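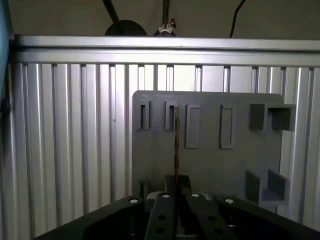
Werkstatt im Oktober, graue Platte vor den Aluprofilen

Bandarchiv Wirkier, Eintrag vom späten Vormittag, ergänzt nach 16 Uhr

Endlich bin ich wieder bei den Tonbändern, und ich muss zugeben, dass ich mich seit dem Frühstück darauf gefreut habe! Auf dem Tisch lag Band 2921, eine Chorprobe aus dem Jahr 1980, laut Karton auf Nevia-Material aufgenommen. Der Karton ist schön erhalten, mit Bleistift beschriftet, innen liegt noch ein Zettel mit der Liedfolge (die beiden letzten Titel durchgestrichen, einer davon wieder daruntergeschrieben). Ich habe ihn abgeschrieben und in die Hülle zurückgelegt, bitte dort lassen.

Leider klebt das Band genau so, wie wir es von dieser Sorte kennen. Beim vorsichtigen Abwickeln von Hand zieht die Schicht leicht an der Rückseite der nächsten Lage, und man hört dieses feine Knistern, bei dem mir jedes Mal ganz anders wird. Am äußeren Ende ist eine alte Klebestelle ausgeblutet, der Klebstoff ist in die Nachbarwindungen gewandert. Auf der Maschine war es also noch gar nicht, und das bleibt auch so, bis es getrocknet ist.

Die Klebestelle habe ich geöffnet und mit einem Wattestäbchen und ganz wenig Lirkine gereinigt, immer von der Mitte zur Kante. Bitte nicht mit dem Fläschchen direkt ans Band gehen, lieber dreimal neu eintunken. Danach neues Vorspannband angesetzt, diesmal das weiße, das grüne ist fast alle. Ich habe bei Van Acker nachbestellt und gleich Klebeband dazugenommen, 200 Stück von den vorgeschnittenen Streifen, die sind zwar teurer, aber mit der Rolle werde ich einfach nicht warm.

Zum Vergleich noch Band 204 aus dem Schrank geholt, das wir im Frühjahr getrocknet hatten. Es läuft weiterhin sauber, kein Abrieb an den Führungen, die Höhen sind da. Beim Anhören bin ich dann hängen geblieben, weil jemand zwischen zwei Sätzen sehr herzlich über das Wetter schimpft - das hatte ich völlig vergessen, und es gehört unbedingt mit in die Beschreibung.

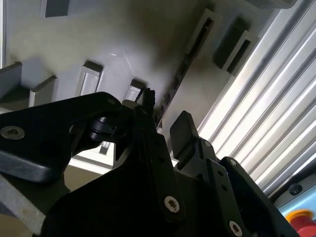

Mir wäre wohler, wenn wir 2921 vor dem Trocknen auf eine größere Spule umwickeln, schrieb die Kollegin vom Überspielplatz an den Rand, der Kern ist eng, und wenn der Wickel in der Wärme nachgibt, haben wir die Wellen im Anfang.

Da ist etwas dran. Allerdings heißt umwickeln auch, das klebende Band einmal ganz durchzuziehen, und davor scheue ich mich. Mein Vorschlag wäre, erst einen kurzen Durchgang im Trockenschrank bei niedriger Stufe zu machen, über Nacht auskühlen zu lassen und dann ganz langsam von Hand umzuspulen. Der lange Durchgang käme danach.

Offen: Kopfspiegel an der zweiten Maschine reinigen, Bezugsband suchen (lag zuletzt beim Entmagnetisierer), Liedfolge von 2921 in die Kartei übertragen.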